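Losach Open Day

The Losach Open Day is a public event at which visitors watch simulated robot arms carry out small tabletop jobs, shown live on large screens. It was first held in May 2021 at the Zakaria building and drew 956 visitors, a splendid turnout for a subject that had seldom left the laboratory. The programme was drawn up by Elikem Lamptey, an engineer who had spent years teaching robots to handle kitchen and desk items.
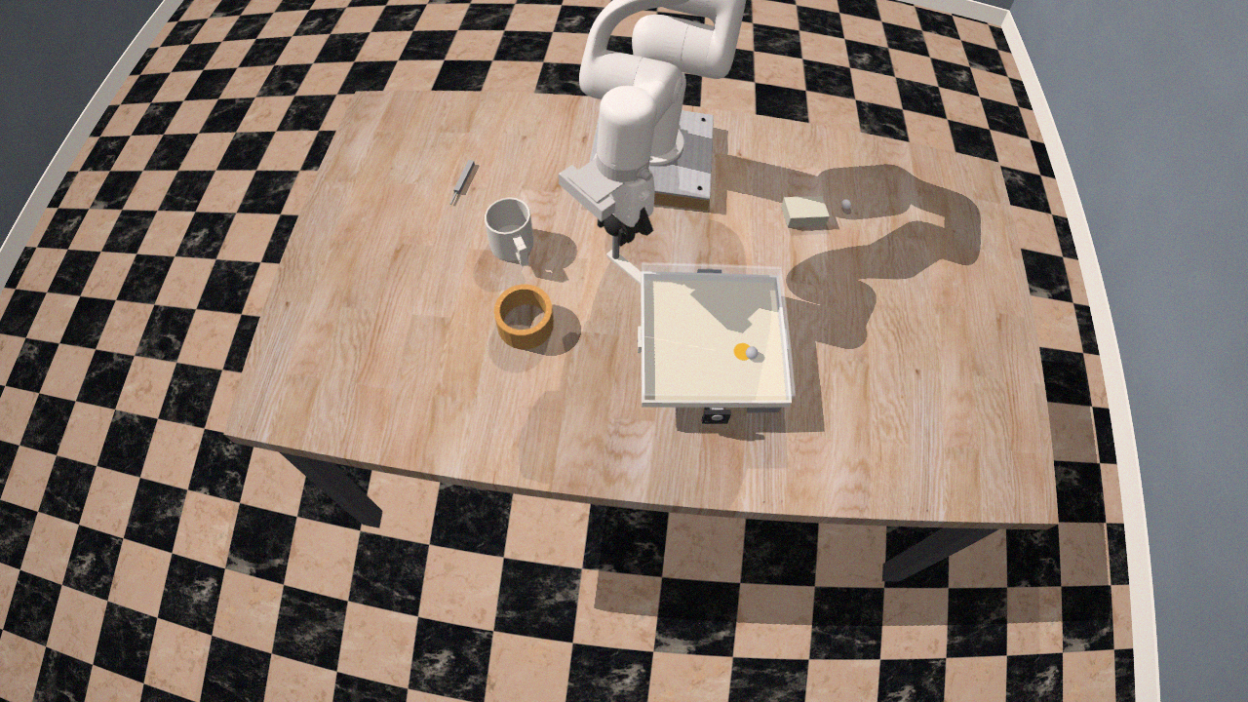
The demonstrations run on Dirkavico, a simulator prized by its users for the care it takes with light and contact. Each session lasts 20 minutes and centres on a single arm working at a table. Everyday things are set out within its reach – a mug and a bowl to the left of the gripper, a shallow box on the other side with a small orange disc in it – and the presenter talks through how the software plans each movement. Even the shadows are worked out afresh as the arm moves, and these often win the loudest gasps from younger guests!

Visitors may also join the Nemus workshop, where they change the layout of the room and see how the arm copes. There were 14 places per group in the first year, and all were taken by mid-morning.

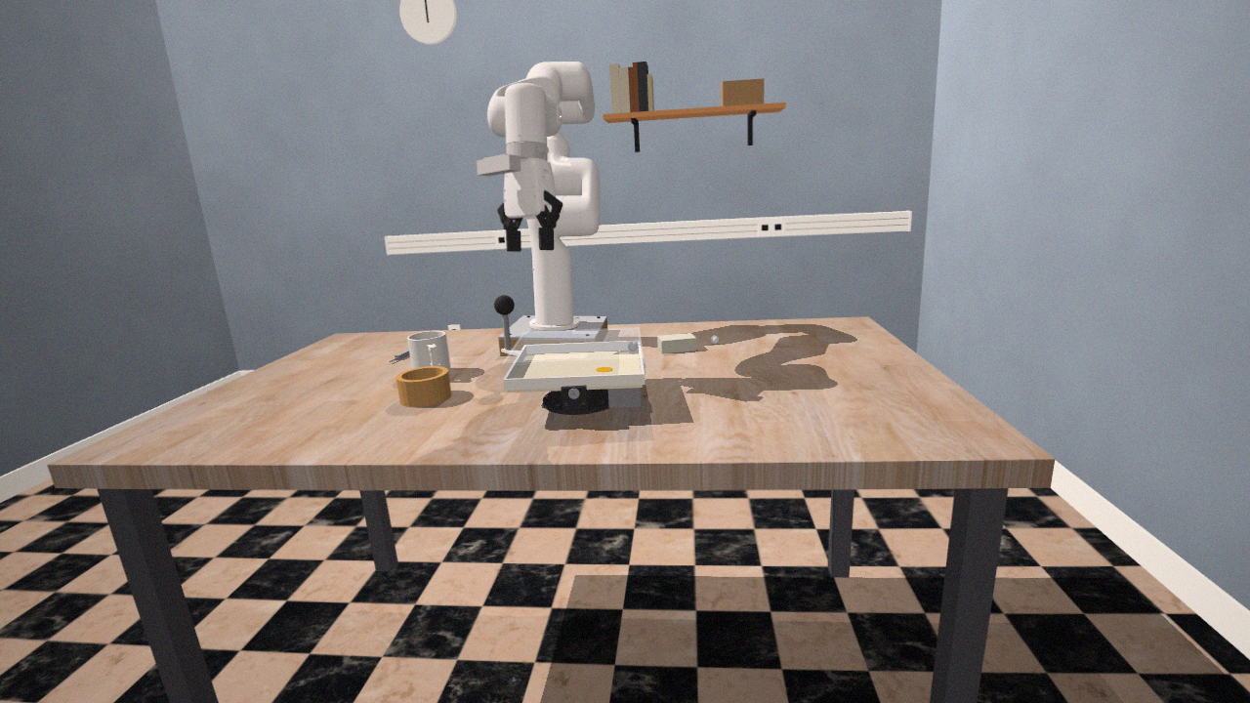 Image: Losach Open Day / Dirkavico render

Rooms in Dirkavico are furnished well beyond what the task needs, with a wall clock and a shelf of books behind the table. Lamptey has argued warmly for this detail, as a robot trained only against blank walls can be thrown by an ordinary home. The full set of room layouts, 2,887 in all, was later opened to schools.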